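A bin you can reach: talking bottles with Aba Sowah

I'd been told to allow half an hour for Aba Sowah and to expect to stay for two. It was nearer three, and I came home with a carrier bag of bottle caps and a new opinion on pedal bins (against).

Aba looks after waste and supplies at Frimpong, the old printworks by the canal that now holds workshops, studios, a couple of small offices and a café that does a very good ginger cake. She has been there seven years. For the first five she ordered toilet rolls and light bulbs and emptied whatever needed emptying. Then one Wednesday she tipped out a general waste sack on the floor of the loading bay to look for a lost key, and found that most of what she was looking at was drinks bottles.

"I was furious," she says, quite cheerfully. "The recycling cage was right there! It was in the same bay! You'd have had to walk past the thing to get to the skip. But then I thought, well, who walks down here with one bottle? I don't. I put it in whatever's by my chair like everyone else."

She found the key, by the way. It was in her coat.

What she did next was weigh things. For the whole of June she pulled the bottles out of the general waste and put them in their own sacks, and because she is the sort of person who likes a proper number she counted them as well, on the back of a Trendell delivery note that is still pinned up above her desk. It says 1610. A year after the new bins went in she did the same month again and pulled 33 out of the general waste.

I ask her to say that again and she does, with great pleasure.

So what changed? Mostly, the bins moved. Frimpong used to have a row of big lidded ones at the end of each corridor, with a poster over each. Now there are small open ones in the rooms themselves, on the worktop or beside it, wherever people are sitting or standing when they finish a drink.

"On the table is best," Aba says. "People hate that idea when I suggest it. They say, ooh, a bin on the table. But it's for bottles, it's only for bottles, it's cleaner than your keyboard. And if it's up where your hands are you use it. If it's on the floor behind you then you put the bottle down next to your elbow and you say you'll do it later, and by four o'clock there's a little family of them."

She tried a lot of bins. There is a cupboard on the first floor which is more or less a museum of bins she has gone off. Swing lids went first, as they get sticky and people don't like touching them. Pedal bins were next, since you can't have a pedal bin on a table and on the floor they tend to scoot away from you on a hard surface. She had some smart metal ones from Ulex that looked lovely and made a noise like a dropped tray every time anyone used them. The bookbinder on the ground floor brought hers back within the week.

What she has ended up with is tall, plain plastic, no lid, wider at the top than at the bottom. Tall because a bottle is a tall thing and will stick out of a short bin and tip it. Wide at the top so you don't have to aim. Open, so that you can see what's in it.

"The seeing is a big part," she says. "If you look in and there's bottles in there, you put a bottle in. If you look in and there's a banana skin, it's over, that's a rubbish bin now. You've got to get in there fast and take the banana out. I check every morning. I'm like a gardener!"

And the colour? I'd assumed there was a system. There was, at first. Abimbola Afolabi, who has one of the design studios upstairs, drew up a scheme with a colour for every material and a nice set of icons, and Aba says it was beautiful and that she still has the drawings. The trouble was that there were seven colours, and people stood in front of them with a teabag in their hand looking as though they'd been asked to defuse something. Now bottle bins are whatever colour will be noticed against the furniture, and mostly that has turned out to be green of one sort or another. Abimbola took it very well. She now has two of them in her studio.

We walk round the building. I should say that Aba can't walk past a bottle. She'll be halfway through a sentence about council collection days and her arm goes out, the cap comes off, she gives it a squeeze, the cap goes back on and it's in the bin, and the sentence carries on. I ask about the squeezing, having been told different things by different people my whole life.

"Ask your own council, is the first thing, because they do differ," she says. "Ours wants them empty, squashed, cap back on. A loose cap is tiny, it gets lost. And get the air out if you can. The number of sacks of air I used to carry down those stairs!"

What about labels?

"Leave them! People pick at labels for ages, I've watched them do it. Ours says leave the label. If you want to do something helpful with that minute then tip the dregs out, please. Half an inch of old cola in the bottom of a bottle, in August, in a sack - no."

She is less strict than I'd expected about rinsing. Water bottles she doesn't bother with at all. Juice gets a swill. Milk gets a proper rinse, and then stands upside down on the café's draining rack, which Mawuli Ankrah, who runs the café, has given up objecting to. He was the last to come round. He sells bottled drinks, for one thing, and for another he'd had a bad experience with a previous scheme that left him with a wheelie bin blocking his back door for a month. Aba won him over by taking the whole job off him. There's a bin at the end of his counter, she empties it before the lunch rush and again at three, and all he has to do is not put lemon slices in it.

"I still put the odd lemon slice in it," Mawuli tells me over the counter. Aba pretends not to hear.

The hard rooms, she says, are the ones where people work with their hands. In an office you finish your drink and you've got a moment. In a workshop you've got glue on your fingers, or something in a clamp, and the bottle gets parked wherever there's a gap. Kwaku Kyei, who mends instruments on the second floor, used to lay his down on their sides along the back of the bench so they wouldn't get knocked over, and then lose them behind a cello. His bin now stands at the back of the bench in the very place where he used to lose them. Aba is prouder of that one than of almost any other.

"That's the whole method, if you want a method. Don't decide where the bin goes. Go in at the end of the day and see where the bottles are, and put it there. They've told you already."

I wonder aloud whether it wouldn't be better to have fewer bottles in the first place, and she is on to that before I've finished. There's a filling tap on each landing now. The bottle count is down overall, which messes up her figures and which she is delighted about. Last June's total, bins and general waste together, was 997. She would like to see it in the hundreds with a much smaller number in front. Her ambition is to be able to take half the bins away again and put them in the cupboard with the Ulex ones.

Until then there is plenty to be getting on with. The Plekitus building across the yard has asked her to come and have a look at theirs, and she's been over twice already with a notebook. They've got the corridor bins, the posters, the lot. She can't wait.

Before I go I ask what someone should do at home if they've read this far and feel like having a go. She thinks about it for longer than she's thought about anything all afternoon.

"Get one bin. One. Don't buy a set. Something tall with no lid, and put it up on the side where you'd normally leave your empties, even if it looks a bit daft there. Give it a fortnight. If there are still bottles lying about in front of it, move it a foot to the left."

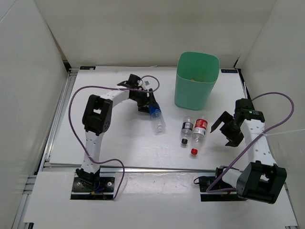
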